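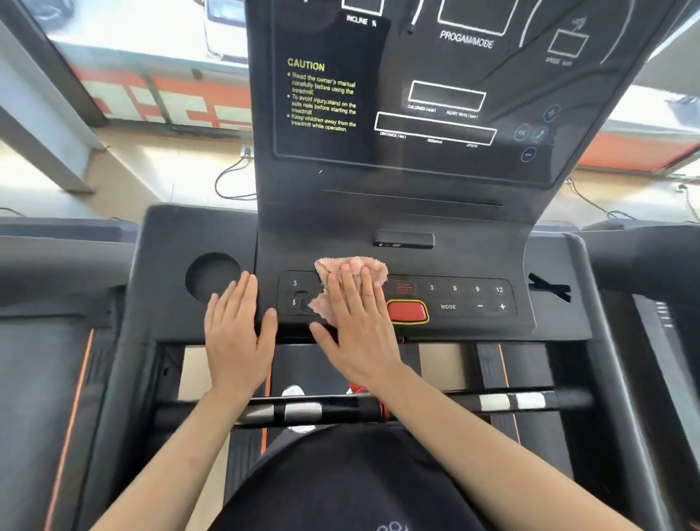
Etelka Szabó wrote under the last post that comparing grippers on wooden blocks is a waste of everybody's weekend, and could I please give them something floppy to hold, and something fragile to push against while they're holding it.

29 Jan 2021, by Ilona Kiss
27 comments

We use cookies to remember your settings and count visits. By carrying on you agree to this. OK | Settings

Fair enough Etelka. So: cloths. Gym consoles, wiping of. Two grippers, two cameras, one arm, not enough sleep.

Quick notes while I still remember which was which. Will tidy up later (won't).

The job first. Hold a crumpled cloth, press it on a treadmill console, drag it along the top edge of the keypad, don't press anything. It's a nasty little job for a robot. Raised edges, a cup holder to fall into, a handrail to get the forearm over, and bang in the middle a big red stop/start button. A person does it with one hand and rests the other one flat on the console and doesn't think about either. I had never noticed the flat hand before. It's doing a lot, I reckon. Leaning, steadying, giving you a sense of where the surface is. The arm has none of that. One arm, bolted to a trolley, trolley has brakes, brakes are rubbish.

Gripper one, the Nenalham. Two fingers, parallel, rubber pads. Rated to lift 700 grams, a number that means nothing with a cloth. Closes nice and square. Grabs the cloth first time nearly every time if the cloth is bunched up, hopeless if it's lying flat. Fine, so bunch it up. Trouble is the pads are hard at the corners and once you press down the cloth slides up between them and you're wiping with bare finger. Didn't scratch anything. Sounded like it was going to.

Gripper two, the Driruteck. Three fingers, soft, run off air. I wanted to hate it because of the hose. Hose catches on everything, caught on the handrail crossbar twice before I taped it back. But it holds a cloth the way a hand does, sort of a wad with some hanging out, and when it pushes against an edge the fingers just give. Went over the keypad rim without me changing the path at all. Lovely. Then it pressed the stop button. Then it pressed it again on the way back.

That's the thing with soft fingers — they spread when you push and you don't know how wide. The Nenalham I could steer round the button because I knew where its edges were. With the Driruteck I had to keep the whole pass right up along the top edge and leave the row of speed numbers alone. Half a job. Still the better wipe though on the bit it did reach.

Tried a thinner cloth, worse with both. Tried folding it in four, better for the Nenalham, no change for the Driruteck. Tried a damp one and the Driruteck lost its grip straight away, so there's a whole other afternoon in that.

Cameras. This took longer than the grippers, which I did not expect. I've got the old wide one on the wrist and the new Biwott up high looking down over the top of everything, roughly head position. Wrist view is useless once the cloth is on the surface, you get a screenful of cloth. No surprise there I suppose. The high one is much nicer, keypad and cloth and handrail all in one view, and you can see where the fingers are going to end up. Downside is you're looking down past the crossbar the whole time, so anything low is hidden.

And the glare! Treadmill displays are glossy black plastic and they throw back every light in the building. Lower part of the panel just goes to haze. The printed stuff is still readable, to me at least, but the edge finder kept deciding the haze was an object and planning round it. Turned exposure down, lost the dark keypad against the dark housing. Turned it up, haze came back. Ended up masking the display out by hand and telling it to only care about the keypad. Cheating? Yes. Works? Yes.

Szabolcs Barta reckons a polarising filter would fix it in 6 seconds. I've ordered one.

Depth was worse than colour, by the way. Shiny panel, dark housing, both awful for it. It reckoned the display was a hole you could put your arm into. I switched depth off for the panel and gave it a fixed height I'd measured with a ruler. Old ways.

Controller stuff, short becuase I'm tired. Position control only = no. Either you're hovering over the console or you're shoving it. Put in a light force limit on the downward axis and suddenly it all looks sensible, both grippers. If you take one thing from this post take that one and ignore the rest. I set the limit low, let it drift, and kept the sideways motion slow. Faster passes bunched the cloth up in front of the fingers and left streaks. I tried recording the path by hand too, pushing the arm about with my own hand on the wrist joint, and it came out better than anything I'd typed in. Slightly annoying.

Where I've got to:

Nenalham for anything with buttons you mustn't press. Predictable, bit harsh. Wants rounder pads, I might print some.

Driruteck for rims and curves and the cup holder (haven't done the cup holder. want to do the cup holder).

Biwott up high, wrist camera only for picking the cloth up off the tray. Swap over once it's gripped.

Safety key OUT before you start. The clip end sits right on the console and I'd much rather the arm wiped a machine that can't go anywhere. Plug out at the wall as well if you can get to it.

The path file is 203 lines and most of them are me going round that button. If anybody wants it, ask below, it's ugly and the units change halfway down, sorry.

Next up is the damp cloth, then spray bottle, in May if the Brusville lot lend me the longer arm again. The reach on mine runs out just before the right hand end of the console and I've been shuffling the trolley across between passes, so every pass starts from a slightly diffrent place and the comparison is a bit wonky. Keep that in mind before you quote me at anyone.

Emese Kelemen asked about noise: the pump is loud. Louder than the arm. Bring ear plugs.

Shared 6 times | 27 comments | Older post: blocks, more blocks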